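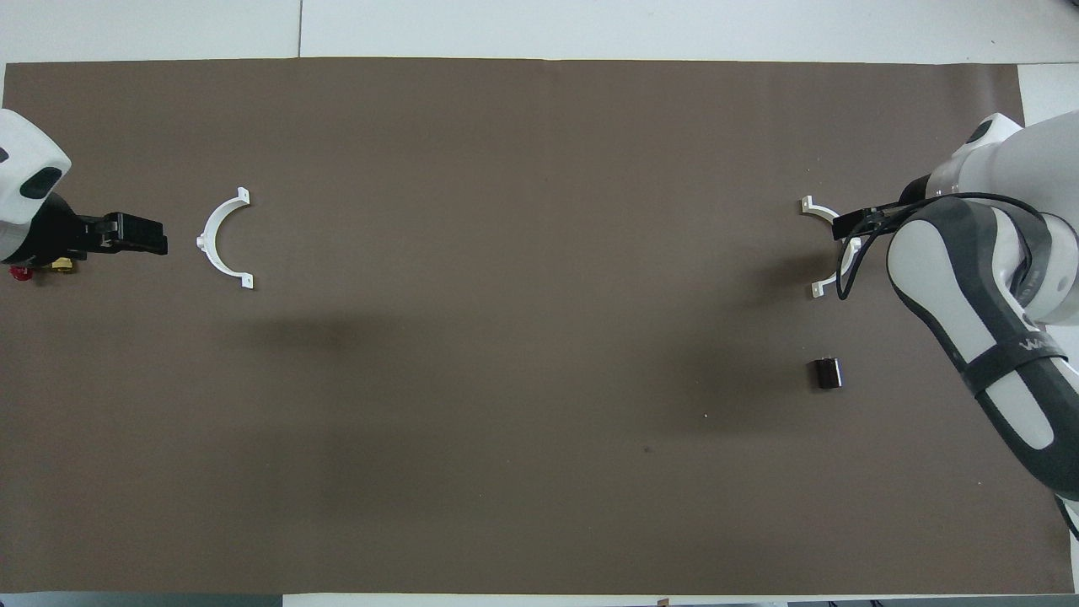 Half-round pipe clamps, the white plastic two-hole kind: any good under a utility sink?

Posted in: Plumbing and Small Repairs
May 17, 2021

ongart_basement
Redoing the drain and supply lines along the basement wall. Have a bag of the white half circle clamps, flat tab each end, one screw hole per tab. Like the two at the top, on the brown paper. Old straps were metal and rusted to nothing. Plastic ok here or am I going to be redoing it by June?

tilebucket
Fine for cold supply and drain. Used Pudix ones in my garage, no complaints. Don't crank the screws, tabs crack right at the hole.

Mossy461
Disagree on drain. A drain full of water is heavy. I'd go metal, coated. Plastic for the small stuff only.

tilebucket
It's a sink drain, not a sewer main. Plenty of support if you put enough of them up.

ongart_basement
How many is enough? Wall run is 2000 mm, pretty much straight

Mossy461
4 if it was me. One near each end, two between. And check what your local code says, mine is pickier than the bag is.

pvc_and_coffee
Whats the pipe OD? These things are sold by size and the fit matters more than the material imo. Too big and the pipe rattles every time the washer dumps. Too small and the tabs won't sit flat, then you screw them down anyway and there's your crack.

ongart_basement
Didnt measure. Bag just says Brelleck and a part number. Will take one down and hold it on the pipe.

pvc_and_coffee
Do that first. Both tabs should touch the wall w/ the pipe snug underneath. Lay the clamp flat on a bench too, on its side, easy to see if the arc is out of shape. 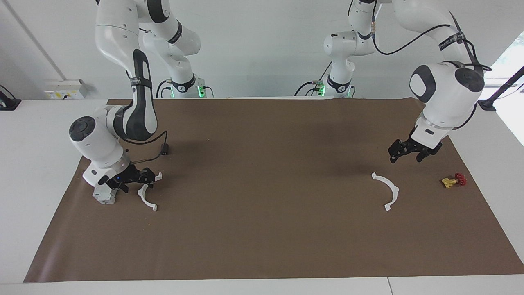
Reply 10, drain_lurker
Flat on its side is how I check mine too, on a big brown mat so I don't lose a white clamp on a white table. Look at the curve and then both tabs. If one tab kicks out more than the other, toss it.

tilebucket
Toss it? You can warm those up a little and bend them back

Mossy461
Please dont. They cost pennies. Heated plastic next to a hot line, no thanks.

ongart_basement
No hot line on that wall, just cold and drain. Anyway went down and tried it. Fits the supply pipe, way too small for the drain. So that answers half of it I guess

pvc_and_coffee
Told ya. Anden has the bigger ones, same shape, come in a box of 1000 though lol. Ask the counter if they'll break one open.

ongart_basement
Metal on the drain then, plastic on the supply. Screws into block, do I need anchors?

Mossy461
Yes. Sleeve the holes, drill slow, vacuum the dust out before the plug goes in.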